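# In praise of the big white room

I have a soft spot for rooms that other people call unfinished. Give me a high ceiling with the metal showing, a long white wall and a floor the color of a billiard table, and I could stay all afternoon. I want to make the case for furnishing rooms like that lightly, and for leaving most of their bones alone.

Last May I moved my upholstery business into a unit in Stamstead, 564 square feet of it, with a ceiling so high I still haven't worked out how to dust it. Everyone who came by had the same suggestion: put in a dropped ceiling. Wagner Conceição, who owns the building, even had a quote ready. It came to more than 2000 dollars before anyone had touched the lights. I thanked him and bought a chair instead.

And what a difference a chair makes! A room like this doesn't ask to be filled. It asks for one spot where a person would want to sit down, and after that the rest of the space starts to feel generous where before it felt vacant. You need far less than you think - a table, a seat, something growing or something that used to grow.

I should say what I mean by lightly, as I have friends who hear that word and picture a bare mattress and a lamp on the floor. I like furniture with curves. I like a cushion you can sink into. My neighbor Neusa Prado does alterations two doors down, and her workroom is the best argument I know: a hard, plain shell with a fat little velvet stool in it, and you can't stop looking at the stool. In a carpeted room with drapes you'd walk right past it.

The fashion for years has been to match an industrial room with industrial furniture. Pipe legs, rivets, planks thick enough to park on. I understand it and I've sold some of it, but I think it wears a person out. The ceiling is already doing all that. When the steel is up there holding the roof on, the table can relax and be pretty.
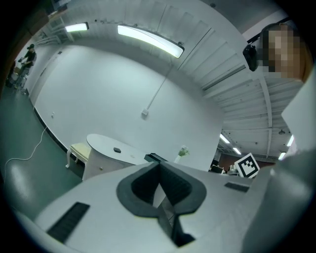
Doesn't a small, old-fashioned oval table get lost in a room that size?

It holds its own as long as it has clear floor around it and one good seat nearby. Small pieces get lost when they're lined up along the walls like guests at a dance, so pull them out where people walk.

I feel strongly about pale furniture against a pale wall, too. People are scared of it. They think white on white will look like a dentist's office, and with straight edges it might. But a cream cushion and a curved leg pick up shadows all day long, and a paneled base does the same - you get a whole range of grays and yellows you never paid for. A dark green floor helps enormously. It grounds everything, the way a lawn does under garden furniture, and I wish more landlords would think of it when they reach for the gray paint.

Then there's the matter of wires. A surprising amount of decorating advice is about hiding how a room gets its power, and I've lost my patience with it. A conduit painted the same white as the wall is a perfectly decent line. It goes where it goes. I'd rather see one run of pipe than a plastic box built around it with a fern on top. (Loose cable on the floor is another story, and I do tape mine down, mostly for Adel Alaoui, who delivers my foam and walks backward.)

Fluorescent light is the hard one, and I won't pretend to love it. It's flat and it's honest, and for matching thread it beats anything else I've owned. My answer has been to leave it up for work and bring in a lamp for the end of the day. Mine came from a secondhand place called Toleo and has a pleated shade with a scorch mark that I turn to the wall. Leonie Schwerdtfeger, who taught me to button a headboard, says the shade should be recovered. She's right, and it has been on my list for a year.

What I'd say to anyone with the keys to a space like this is to live in it with three pieces for a month before buying a fourth. Move the table every few days. Eat lunch at it. You'll find out where the warm corner is, where the draft comes in, and which chair visitors go for when they don't know you're watching. I had mine in the far corner at first, which was a mistake, and it only came good when I dragged it halfway to the door.

And get a vase! A little one, on something low. Dried stems are fine in a room with no windows to speak of. I paid for mine out of the 100 dollars I'd set aside for paint, and with the change I bought a second-hand radio.

Wagner came back in the winter with a new quote for the ceiling, 1793 dollars this time, a friend's price. He sat down in the good chair to tell me about it, put his coffee on the table and stayed for an hour talking about his daughter's apartment. The quote is still in my drawer, under the piping cord.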